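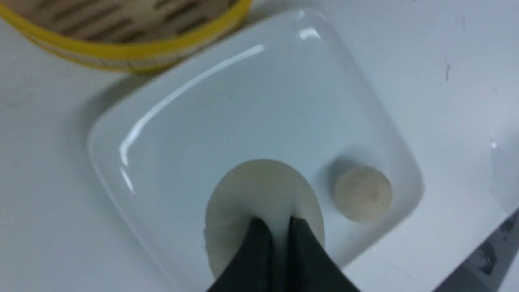
12/03/2023

Second maintenance pass on the dumpling cell. The first one was mostly cleaning. This one covers the fingers, the cables and the wrist camera on the left and right arms, with a short section on the table at the end. I'm writing it down because Wahyudi Kusuma takes over the cell in March and my notebook is not readable by other people.

**Fingers**

The fault report from Rajitha said "right side drops wrappers." A wrapper is a poor test object because it folds, and a fold can look like a good grip until the arm lifts. I started with the buns, which are easier to judge, and then went back to flat dough on the square plate.

The pads on both grippers had a film of flour and starch on them. It goes on as dust, picks up moisture from the dough, and sets. Alcohol wipes smear it. Warm water and a nylon brush take it off, but only with the fingers removed from the gripper, so plan on re-zeroing afterward. The order I used:

1. Park the arm and cut power at the cell switch. The arm sinks a little when the brakes go on, so keep a hand under the wrist.
2. Mark the fingers L and R with tape. They look the same and they do not wear the same.
3. Remove, brush, rinse, dry with a lint-free cloth.
4. Refit with the screws finger tight, close the gripper on a flat shim, then tighten.
5. Run the zero routine and write the offset in the log.

Step 4 is the one that was skipped last time. If the screws are tightened with the gripper open, the fingers settle slightly out of parallel and the tips touch before the rest of the pad does. On a bun you won't notice. On a wrapper the tips pinch a crease and the rest of the disc hangs free. The offset in the log was 8 counts on the right arm before I took it apart and 0 after.

I also lowered the closing force for flat dough. The Caltik controller keeps one force value per program, so the wrapper program and the bun program now have separate entries. The bun program stays where it was. The wrapper program is at 37 percent of full scale. Lower than that and the dough ball slides on the plate when the fingers close on it.

**Wrist cameras**

Each camera hangs on an angled bracket over the gripper, and the bracket is held by small screws that work loose. There is no good way to see this from outside. The symptom is that pick positions drift over a shift, always in the same direction, and recalibrating fixes it for a day.

Check by hand with the power off: hold the bracket between thumb and finger and try to rock it. Any movement at all is too much. One of the two rocked. I took the screws out one at a time, cleaned the threads, put a small drop of low-strength threadlocker on each and refitted them. Don't use the high-strength kind. The bracket has to come off whenever the cable is changed, and the screw heads are shallow enough to strip.

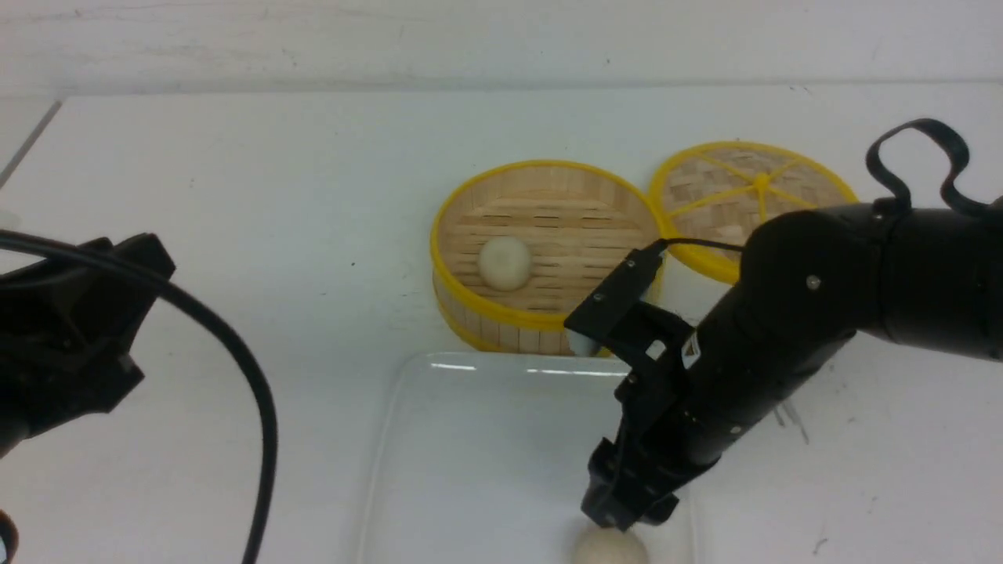
After that, run the camera calibration with the tray in its normal place. The clear tray is a nuisance for this. It throws glare along the raised rim, and the edge finder sometimes locks onto the glare in place of the rim. I turned the exposure down two steps and the calibration passed on the first try. Despina would like the tray swapped for a matte one, which I support, but the clear ones fit the rack and there are 56 of them.

**Cables**

Most of the afternoon went here. The arms came from Predholm with enough cable for full reach in every direction, and this cell uses maybe half of that reach. The extra has to go somewhere. At present it forms loops over the upper links and long arcs in front of the base, and the arcs sag into the view of the overhead camera.

A cable crossing the open steamer is the worst case. The bun detector sees a bun with a dark line over it or next to it and reports two small buns, or none. Evanthia had already traced the bad picks to this before I got there, by going through the saved pictures and sorting them by arm pose. All of the misses came with the left arm reaching across the table at low height.

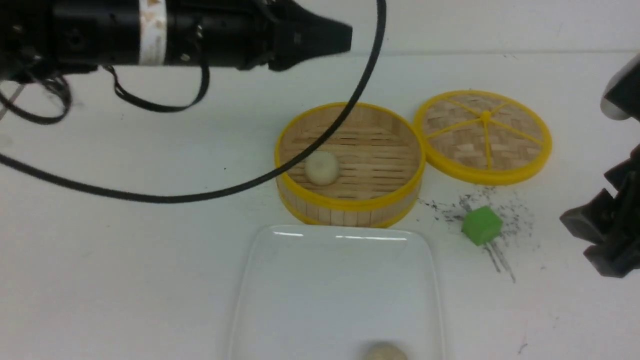 *Photo: Evanthia Makris*

Things I changed:

- Added a hook-and-loop tie at the upper link on each arm. It should be loose enough to turn with two fingers. A tight tie at that point pulls on the connector each time the elbow folds.
- Left the short ribbon-like lead alone. It needs its slack for wrist rotation. I know it looks untidy.
- Changed the left arm's approach to the steamer so the wrist comes in higher and drops straight down. This costs a little time per pick.

Things I did not change: the long cable itself. The right fix is a shorter one, and the shorter one is on order from Lindsay. Until it arrives the line can still drift into view if somebody moves the base clamp. If the detector starts reporting two buns where there is one, look at the cable before touching the model.

**Table**

The white surface is scuffed on the working side. Some of it is rubber and comes off with melamine sponge. The rest is scratched in. It matters only because dark specks near the green block get picked up as block edges at low exposure, and I just lowered the exposure. I masked that patch in the detector config under the key `ignore_regions`. If the block is given a new home position, the mask has to move with it.

Seat the steamer with its base flat on the table and put the lid down beside it, weave up. The right arm clears the lid in this layout. I checked clearance at slow speed only, with my hand on the stop.

**Left over**

The right elbow clicks once per cycle under load. It did that on the first pass too and the current trace is flat, so I am leaving it. Grease interval in the Predholm manual is 9 months. The log has no entry for the last one, so I entered this visit as the start and greased both. If Wahyudi finds an older record, go by that one.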